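Wooden Tableware for a Shared Lunch Table: Choosing, Caring for and Laying Out a Set
Project report, second-year design workshop
Jennylyn Dalisay

1. Summary

This project looked at wooden tableware that can be kept in a shared workroom and used by different people for lunch. I compared two sets of spoons and chopsticks, tried out a care routine for them, and worked out how to lay them on a round table. The set I recommend is the Kovetti set, which has a lacquered eating end and a plain wood holding end. I also recommend a small change to how the pieces are put out and put away. The budget for the project was 4000 pesos.

2. Why I picked this subject

The workroom on the upper floor of the Kikthorpe building is used for class projects, and people eat there too. Most of us bring rice and something to go with it. For a long time we used disposable spoons from the canteen. They snap, they pile up in the trash, and in the afternoon there are usually none left.

In the first weeks of the course we were asked to choose an everyday object and study it closely enough to make a recommendation. I chose the spoon and then added chopsticks. The people I eat with use both, and the two are sold together in most sets. I chose wood over steel for a simple reason. The table we eat at has a hard top, and steel on it is loud when other people are trying to work.

My questions were:

Which finish holds up when the pieces are washed by people in a hurry?
Does a two-tone piece help anyone, or is it only decoration?
How should the pieces be laid out on a round table, where there is no obvious front?

3. The two sets

The Kovetti set cost 2999 pesos. The spoons have a reddish-brown lacquered bowl with a soft gloss, a narrow dark neck and a light handle. The chopsticks follow the same idea, with dark red-brown going over to a lighter orange-tan at the thick end. The lacquer on the spoon bowl is smooth on both sides.

The Castulel set cost 2445 pesos. It is one color all over, a medium brown, with an oiled finish and no lacquer. The spoons have a thicker handle and a shallower bowl. The chopsticks are square for most of their length.

I could not buy both sets within the budget. I bought the Kovetti set, and the workshop had a Castulel set already from an earlier class, in good condition but not new. This is a weakness in the comparison and I come back to it in section 8.

The remaining money went to a bottle of food-safe oil from Ó Ceallaigh, the hardware store near the campus gate, and a pack of cotton cloths.

4. How the pieces were tested

4.1 Washing

Both sets were used at lunch and washed by whoever had eaten. I put a card over the sink that said: rinse, wipe with the soft side of the sponge, dry, lay flat. I did not stand over anyone. I wanted to know what happens under normal conditions, and normal conditions include a spoon left in a mug of water through a whole lecture.

I looked over every piece at the end of each week and wrote down dull patches, raised grain, chips and stains. The notes were made in daylight at the window because the ceiling lights hide scratches in a glossy surface.

4.2 Eating

I asked people to use each set for at least one rice dish and one soup. Afterward they filled in a short sheet. It asked whether the spoon felt too big, whether the chopsticks slipped, and whether they would choose the same set again. There was a blank space at the bottom for anything else.

4.3 Handling and setting down

For this part I watched how people picked pieces up from the table and how they put them back. A spoon that lies flat on its bowl rocks a little when touched at the handle. A round chopstick rolls. These are small things, but on a smooth white top they decide where the pieces end up.

5. What I found

5.1 Finish

The lacquered bowls kept their gloss better than I expected. By the last check there were fine scratches inside the bowls, visible only at an angle to the light. Tomato and soy did not stain them. The plain handles took on water marks, mainly on pieces that had been left standing in a cup with the handle down. Wiping with a little oil made the marks fainter but did not remove them.

The Castulel pieces stained more. A curry dish left a yellow tint in two of the bowls which was still there when I finished. The grain on the edges of the bowls stood up after repeated washing and felt rough on the lip. I sanded one spoon lightly with fine paper, oiled it and left it overnight, and the edge was smooth again. So the damage can be repaired, but somebody has to do it.

5.2 Two-tone or single color

I had assumed the change of color was for looks. In use it worked as a sign. People who had never handled the Kovetti spoons picked them up by the pale end, and when they passed one to another person they also held it by the pale end. Several sheets mentioned this without my asking. With the single-color set, people sometimes took the spoon at the neck or by the edge of the bowl, mostly when pulling it out of a pile.

The chopsticks gave the same result, only weaker. Their shape already tells you which end is which.

5.3 Comfort

Opinions were split. The Castulel handle is thicker, and people with larger hands liked it. One sheet said the Kovetti neck "feels like it will break," though none did. For soup the deeper Kovetti bowl was preferred. For rice there was no clear preference.

The square Castulel chopsticks did not roll and were easier to hold. This was the one point where the cheaper set came out clearly ahead.

6. Laying out on a round table

The table in the workroom is white with a rounded edge. On a rectangular table you line everything up with the edge and you are done. On a curved edge, a row that looks straight from one seat looks crooked from the next one.

I tried these layouts:

Fan layout. Each piece points to the middle of the table. It looks tidy from above, but the handles spread apart at the edge and the last pieces are hard to reach from a seat.

Parallel row. All pieces point the same way, handles toward the person setting the table, with a clear gap between one piece and the next. The row ignores the curve. This was the fastest to put out and the easiest to pick up from.

Bundle. Spoons and chopsticks together in the center, as in a canteen. It takes the least space and is the noisiest. People also touched several pieces before taking one, and I do not want that for shared tableware.

The parallel row was the best of these. The gap matters more than I thought. With the gap too small, fingers brush the neighboring piece, and a chopstick that is brushed rolls until it meets something. I settled on a gap as wide as a hand for the spoons and a little less for the chopsticks.

One more thing about the white top. The dark bowls and tips stand out well against it. The pale handles are harder to find, especially with the window light coming across. I considered a gray cloth underneath, but a cloth on a curved edge slides, and it would need washing.

The table is also a work table, with cables and a box and other people's things on it, so any layout has to fit into whatever part of it is open at the time. The row can be made shorter or longer. The fan cannot. 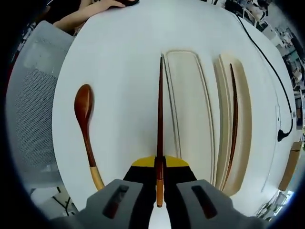
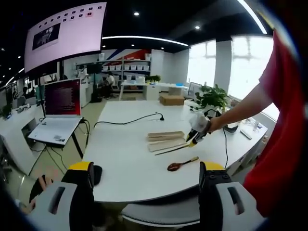
Figures 1 and 2. The wooden spoon with the reddish-brown bowl on the white table.

7. Recommendation

For this workroom I recommend the Kovetti spoons. The lacquered bowl stands up to careless washing, and the pale handle shows people where to hold the spoon. I would not buy the matching chopsticks again if they could be left out of the set. Square ones with a plain finish would be the better choice, and the Castulel ones did well.

Care routine:

Rinse soon after eating and do not leave pieces standing in water.
Use the soft side of the sponge on the lacquer.
Dry with a cloth and lay flat, bowl down.
Oil the plain handles once a month with a few drops on a cloth, and wipe off what does not soak in.

Layout: parallel row, handles toward the near edge, a hand's width between spoons.

8. Limits of the project

The two sets did not start out equal. The Castulel set had been used before, and I do not know how it was treated. Some of the staining and raised grain may come from that time, although I did photograph the bowls at the start and the curry stains were not on them.

The same people used both sets, and they knew which one I had just bought. One or two may have been polite about it.

I did not test a dishwasher. The building has none, so it did not seem important, but a reader who wants to use these results at home should keep it in mind. I also did not weigh the pieces before and after soaking. That would have given a number for how much water each finish lets in, and I would do it from the first week if I did the project over — the kitchen scale was in the cabinet the entire time.

9. What is left to do

The sanded Castulel spoon is still in use and I am checking the edge to see how long it stays smooth. I also want to try a low wooden rest with shallow grooves, so that round chopsticks stay where they are put. A cardboard model has been made. The grooves are too wide and need to be redrawn before anything is cut in wood.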